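4.2 What stays on the table during work

The first round of coding treated a table as either cleared or not cleared. Too blunt. Most of the 91 tables in the Cundport and Firurmont sets were neither. People sat or stood down to a job with a flower vase, a bowl, a candle or a box still on the top, and worked in what was left. So the category was split and the whole set gone through again by D. Mocanu, using the sheet in Appendix B. The second pass gave 1,962 separate objects. Anything being handled went down as "in use", the rest as "standing".

Standing objects are the interest of this section. Objects in use are dealt with in 4.3 and only come in here where they decide how much room is needed.

Three things came out fairly early. Standing objects gather at the far edge and in the corners. Tall ones go far, low ones go wherever. And decorative things (flowers above all) get left in place when plain things of the same size get shifted. The last point matters most for us, as the earlier work by Brodetti on dining tables had it the other way round: ornaments moved first, everyday things last. Brodetti's households were clearing for meals though, and plates need the middle and all the sides. Handwork at one side of a table does not. A pair of forearms and a small part take up a patch near the edge and the rest of the top can stay as it was.

Figure 4 is a good case of the far-edge pattern. Coded as one working patch, near side to centre, and three standing objects, all outside it. The vase is the tallest thing on the table and well out of reach of the elbows. The box and the ball are small, could sit nearly anywhere, and are together in a corner. We coded them as a pair on distance alone; no claim that they belong together.
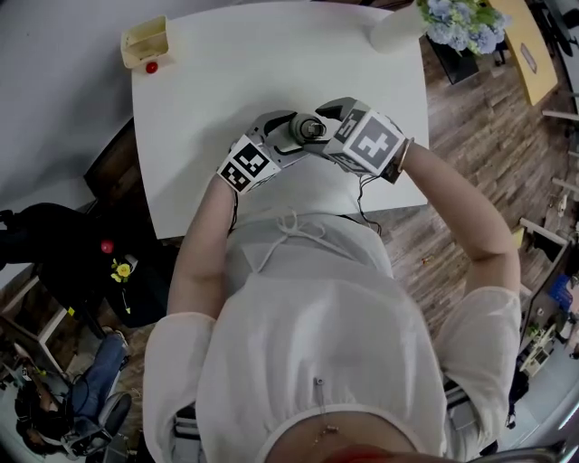 Figure 4. White rectangular table during handwork, from above. Pale blue hydrangeas in a white vase at the far edge; small open cream box, tilted, with a red ball in front, upper left corner. Grey cylindrical part held between the two hands.

The flowers need a note. Leaves and heads spread well past the vase, so a cut bouquet takes far more of the top than its base does. In Figure 4 they spill over the upper right corner. On the sheet we recorded base position only, and this undercounts what a full bunch of hydrangeas does to a corner. The canopy column was added later, and filled in for Firurmont but not for Cundport. A gap, and should of been caught at the pilot stage.

Colour was not coded. In hindsight a pity. On a bright white top a small red thing reads at once, a cream one much less, and the coders both said they found pale objects on pale tables only on the second look. Disagreements between coders were mostly of this kind, plus the usual arguments over whether a thing on the rim of the table was on it.

Furniture next to the table was logged too, without a count of its own. Benches, stools, side surfaces, boxes on the floor. The room in Figure 4 has a long yellow wooden bench and a dark box on the floor past the flowers, and a dark brown wooden surface alongside the left edge of the table. Whether such surfaces take the overflow from a table is an obvious question and one our material cannot settle. A single view does not say what was carried off and put down elsewhere. Thaler's diary method would do better here.

Position also leaves out history. A vase at the far edge may have been pushed there, or may always stand there. We asked at five of the Cundport addresses and got mixed answers, several people not remembering. The term "left in place" above is therefore used loosely, for decorative things found where our floor-plan sketches from the earlier visit had them. Where there was no sketch the object was dropped from that comparision but kept in the totals.

One more limit. Boxes. An open box was coded as a single standing object whatever its contents, a closed one the same. Tilted, upright, on its side: all one code. Fine for totals, poor for anything about tidiness, and the tidiness scores in 4.4 should be read with that in mind. A revised sheet with separate codes for open and closed containers is in use from the August visits onwards. Results from those are not included.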